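Home Forums Moving and Storage Search Log In

Thread: Shipping books vs. hauling them, 900 miles

ganolside_dee
Posted 5 May 2026
We are moving from Ganolside to Kudetbridge in the summer and I have more books than I want to admit to. My husband says sell them. I am not selling them. Question is whether it makes sense to mail them at the cheap book rate or pay for the extra weight with the movers. The distance is 900 miles. The movers (Cordero) charge by weight. Has anybody done both?

packrat_lou
I did the mail thing in December. Would not do it in December again. The boxes got there, but two took over a month and one had a corner crushed in. The books in that one were fine except for a cookbook with a bent cover. The price was good. The hard part was getting them to the post office, because the clerk will not love you if you show up with all of them at once. Go in a few trips.

Small boxes only. Everybody says that and then people use big ones anyway.

hmzamora
Disagree on mailing. I compared it for 1000 pounds of books and the movers came out close enough that I didn't want the bother. You also have to tape and label every single box well enough to survive being thrown. With the movers they ride in the truck with your other stuff and you see them come off.

Dolores Zamora

ganolside_dee
Dolores, was that with Cordero or somebody else? Their estimate was vague about the weight. The man walked through the house and wrote down a number without opening the closets.

hmzamora
Somebody else, a local outfit that has closed. Make whoever it is weigh the truck empty and full and give you both tickets. If they won't do that, find another company.

siham_s
I have moved with books three times, so here is my routine. Heavy hardcovers go flat on the bottom. Paperbacks go spine down in one row on top. Fill the gaps with crumpled paper so nothing slides. Tape the bottom seam twice and once across. I do the packing in the bedroom because the bed is a better height for my back than the floor, and I do one shelf a night starting a month ahead.
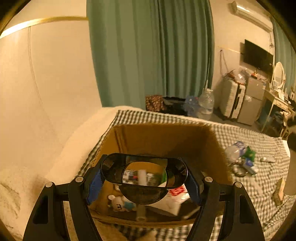 I also write the shelf number on two sides of every box, and that saved me more time than anything else. When I got to the new place I could put shelf 4 back on shelf 4 without opening everything. Do not write only on the top, you can't read it once they are stacked.

As for mail or movers, I split it. The ones I would be sick about losing went in the car with me. The rest went with the movers.

Siham Saber

packrat_lou
Spine down? I was always told spine up or flat. Spine up puts the weight on the page edges and pulls the block away from the cover.

siham_s
You just explained why it shouldn't be spine up. Spine down or flat. Never with the page edges down.

packrat_lou
OK, I read that back and you are right. I have been doing it wrong for years.

tmk_basement
Nobody has mentioned getting rid of some. I went through mine before my last move and pulled 100 that I was never going to open again. The library sale took them all. Every one of those is money if you are paying by weight.

ganolside_dee
Please do not give my husband ideas.

tmk_basement
He has a point though.

hmzamora
Has anyone used Zudby for this? My niece rented plastic crates from them and liked that they stack and don't need tape. I don't know if they go that far or only rent in town.

siham_s
I looked at Zudby. It was in town only when I asked, and you have to give the crates back in two weeks. That is no good if you pack slowly like me. Also a full crate of hardcovers is too heavy for one person. I'd stay with small cardboard.

ganolside_dee
Thanks, everybody. I'm going to ask Cordero about the weight tickets and start with the hallway shelves this weekend. I will probably put the old atlases in the car. Will post what the movers end up charging.

packrat_lou
Please do. I've got my sister's move coming up and she is worse than you.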